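4. Oiling the top (Madell tables, all sizes)

Read the lot before opening the tin. Applies to the Madell 200 and the Krasniqi side table, same oil, same method.

You need: tin of Clarnanmont clear oil (part 569), two lint-free cloths, fine sanding pad, rubber gloves. Old newspaper for the floor.

1. Clear the top. Wipe with a barely damp cloth, leave to dry overnight.

2. Sand lightly with the pad. Always along the grain, never across. No power sanders.

3. Brush off the dust, then wipe. Check the corners – dust collects there.

4. Stir the oil. Don't shake it, you get bubbles.

5. Pour a small amount on the cloth, not on the table. Work from one end to the other in long strokes. Thin coat.

6. Wait 15 minutes. Wipe off everything that hasnt soaked in. Sticky patches later = too much oil left on.

CAUTION: oily cloths can catch fire by themselves. Lay them flat outdoors to dry or soak in water before binning. Do not leave them scrunched up in a bucket.

7. Second coat the next day, same again. Third coat only if the top still looks dull.

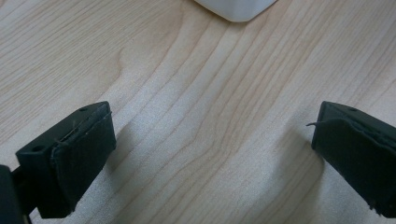
Note: colour will deepen a bit over the first few months, more near a window. Move lamps and bowls now and then or you'll get pale rings underneath.

Keep off the table for a full day after the last coat. No hot pans for a week, and use mats after that anyway.

Repeat once a year – November is good, before the heating drys everything out.

Spare oil and pads: ask for Stella Kaijage at Monach, parts desk. Please have the part number redy.

Rev. 20 Sep 2020, V. Stoyanova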